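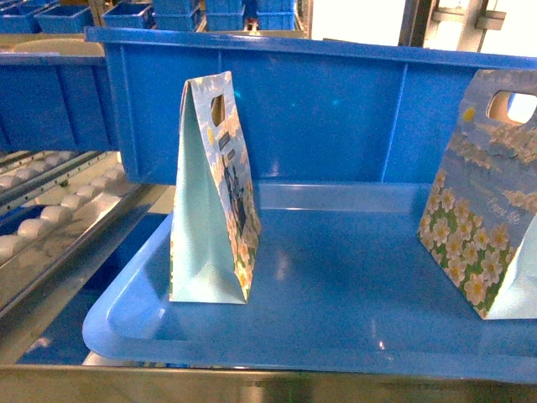

Pick cell rules: stop on doubt, or retry?

tote_wrangler
Karnerside wants one written rule before we sign off the Jollalitz cell. Draft says one failed grip, then stop and call a person. Vendor wants three retries. I don't buy three.

marar_nights
One is too strict. We ran it that way at Marar in December and logged 288 stops, 201 of them cleared by someone just pressing resume. People quit looking after a while.

tote_wrangler
So your rule trained them to ignore it – fair point. Still no evidence the retries were harmless. Paper bags crush.

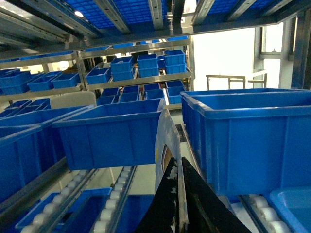 gridlock426
Site safety rep, Nisto

Retries aren't a safety question until somebody reaches in. Write that bit first: no hands past the rack posts unless the cell is locked out. Then argue about bags.

marar_nights
Agreed on lockout. On bags, die-cut handles should be in the rule too. Fingers over a hole is a poor grip and I'd want it graded as a fail.

tote_wrangler
Says who? Show me a test. I've got 114 picks on paper bags and wouldn't write a standard off that.

gridlock426
Then put one retry in, with a review date.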